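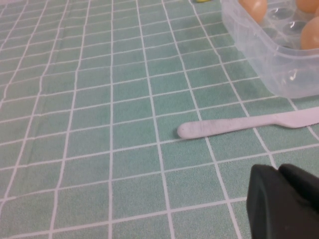

Valter Loureiro objected that a tray with empty wells should not be listed as a full one, and asked for fill state to be kept apart from tray type. The tables now do this: tray_type and fill_state are separate columns, and the old combined column is gone.

Romholm Egg Tray Table Settings

Tomás Calado
December

Contents

The set has 373 photographs of egg trays on a covered table, in 104 settings. A setting is one arrangement of tray, eggs, cloth and utensils. Photographs of the same setting share a setting number and should stay in the same split.

Files

settings.csv has one row per setting.
photos.csv has one row per photograph, keyed to settings.csv.
cloths.csv lists the 8 table coverings by color and pattern. Green with white grid lines is one entry regardless of how flat the cloth lies.

Columns in settings.csv

setting: integer, 1 to 104.
tray_type: clear, pulp or foam.
fill_state: full, partial or empty. Partial means at least one egg and at least one open well.
shell: brown, white or mixed. Blank when fill_state is empty.
utensil: knife, spoon, fork or none. A white plastic knife is entered as knife, with the material in utensil_note.
cloth: key to cloths.csv.

Clear trays

Of the 104 settings, 74 use a clear tray. The cloth pattern shows through the plastic, so outlines drawn by color alone tend to leak at the tray wall. Valter redrew these by hand along the outer rim. Wells are not outlined separately. An egg that is only partly in view is still entered as an egg; its size is left blank.

Small objects that could not be identified are entered as other, with color only. Do not merge these with utensil.

Known problems

Shell color was judged by eye. Light tan was entered as brown throughout.
Cloth ripples are not recorded.
Egg counts in the Barredo settings have not been checked a second time.

Corrections go to Tomás with the setting number and the column name.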